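Laboratory notebook, removable section
Entry of 11/12/20
Subject: Fit and finish of pressed partial frameworks, Clallari resin against Skuleva resin

Continued from the May entries. The question left open at that time was whether the change of denture base resin would affect the border thickness on lower cases. The department has now finished the first full set of test pieces and the results are recorded below.

Models were poured in the usual type III stone, vacuum mixed, and left overnight before separation. Duplicates were made in silicone. One duplicate showed a bubble at the left retromolar pad and was discarded before any wax was applied. The replacement is marked R on the base and should be used for all later comparison.

Wax-up followed the standard lower form. Borders were sealed to the stone and the wax was chilled before flasking. It is noted that the new flasks supplied by Hviid close more tightly than the old ones, and that the brass screws need to be turned evenly on both sides. Uneven closing on the first flask left a visible step along the heel of the trial piece. That piece was kept for reference and is not included in the figures.

Boil-out was carried out in the large tank. Residual wax was found in the interdental areas on two molds. Both were flushed a second time with clean water and detergent and then dried. Separator was applied in two thin coats while the stone was still warm. The second coat pooled slightly in the palate of the upper mold and was lifted with a dry brush.

Packing: the Clallari resin reached the dough stage later than its instruction sheet states. The Skuleva resin was ready on time but stiffened quickly, and the second trial closure had to be done without delay. Staff packing Skuleva should have the film sheets cut in advance. Both materials were given a trial closure, opened, trimmed of flash, and closed again.

Curing: the water bath was brought up slowly and the flasks were held through the long cycle. Flasks were then bench cooled for 30 minutes and placed in cool water for a further 20 minutes before opening. Earlier entries do not state a bench cooling time. This should be written down in every case from now on, as it makes the warpage readings hard to compare when it is missing.

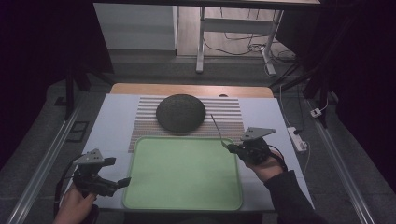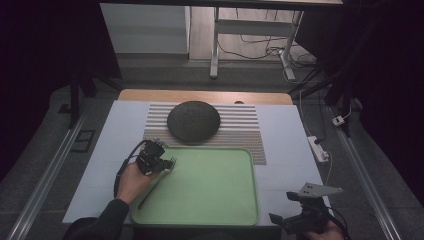

Deflasking was done by hand with the plaster saw and the small chisel. No test piece was broken. The finished pieces are now to be kept by case, and the department has agreed on a single form of case tray for the purpose. It should be light green, with rounded corners and a raised rim, like the one at the near side of the table in both photographs, so that clear and pink resin can be picked out against the floor of the tray. The old white trays are to be kept for stone work only. Each tray will carry the work ticket, the model, the opposing model and the bite, and nothing from another case is to be placed in it.

Readings. The gap at the posterior border was taken with feeler strips at three points on each upper piece, after seating on the master model under finger pressure. The Skuleva pieces were even from left to right. The Clallari pieces were tight at the tuberosities and open at the midline, which agrees with what was seen in May. The one exception was the Clallari piece made from duplicate R, which seated well at all three points. No cause has been found. It was the last to be packed and may have had a thicker dough.

Lower pieces were checked for rocking only. One Skuleva lower rocked slightly on the right side. On inspection a small bead of resin was found on the fitting surface, from a void in the stone. It was removed with a round bur and the piece then sat flat.

Trimming and polishing. Both resins trim cleanly with the cross-cut bur. The Clallari material clogs the felt cone if too much pressure is used, and the surface then drags. Wet pumice on the rag wheel gave a good result with both. For final gloss, the Jodidier paste was compared with our present bar compound. The Jodidier paste gave a better shine around the necks of the teeth but was slow to wash out, and traces were left in the stippling on 24 of the tooth sites examined. Steam cleaning removed most of it. A soft brush and liquid soap removed the rest.

Polishing lathe: the left spindle has play in it again. It was reported and the guard has been left down. Work is to be done on the right spindle until the bearing is changed.

Stock. The opened lot of Clallari powder is number 528. The lid had not been fully closed and the top layer was removed before use. Liquid is sufficient for the next set. Separator is low and an order has been placed. Film sheets should be added to the same order.

Shade. Under the window both resins match the guide. Under the bench lamp the Skuleva pink appears slightly more blue. The dentists who send us work have not remarked on this, but the shade should be checked in daylight before any mixed repair is attempted, in particular where an older Clallari base is to be extended.

To be done next:
Repeat the Clallari uppers with a longer wait before packing.
Section one piece of each resin at the midline and measure the palate.
Soak the remaining pieces in water and take the border readings again.
Write to Hviid concerning the length of the flask screws.
Correct the bench sheet, which still gives the old curing cycle.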